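Oct 14, 2024 – straw hat, table by the brick wall

Back on the hat. Canan wants a handling note for the Plallard shop before the winter stock goes out in January, and so far my note reads "be nice to it."

Cleared the white table except for the plant, which has seniority. Erdal says the plant should go too. Erdal is not in charge of the plant.

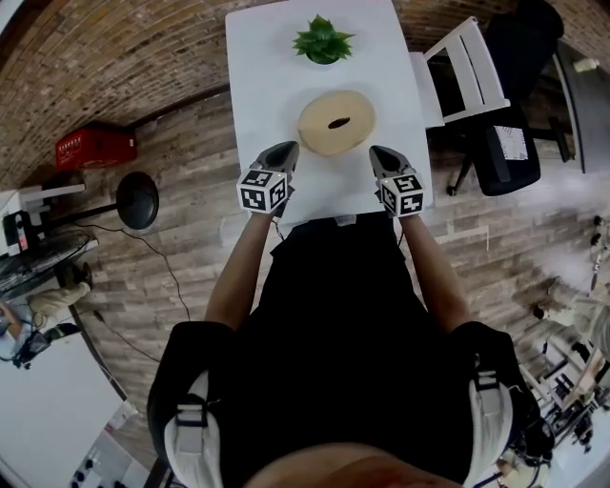
*Table setup, from above. Plant at the far edge.*

Things I want settled:

- Crown or brim? Luana lifts by the brim, Melahat by the crown, and each thinks the other was raised badly.
- How much squeeze a crown takes before the weave remembers it. Bretberg's leaflet says to "avoid pressure," a great help to anyone who needs to pick up a hat.
- Whether steaming is worth the fuss. Léonie swears by it – she also swears by the kettle that tripped the fuses.

Spent far too long reading the leaflet, all 17 pages, and 3 of those are about felt. 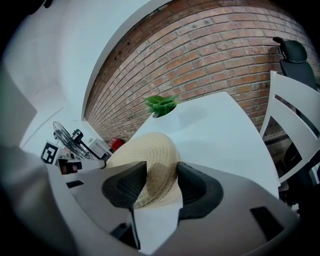 *Crown pinched from both sides, bulging at the top.*

I don't love the look of that bulge. For the note: if you must take it by the crown, go wide and low, and don't hang on while you finish your story.

Still to do: ask Gurside what they stuff theirs with. Tissue, I suspect. Write up the brim grip next, with Luana, who will be unbearable if it wins.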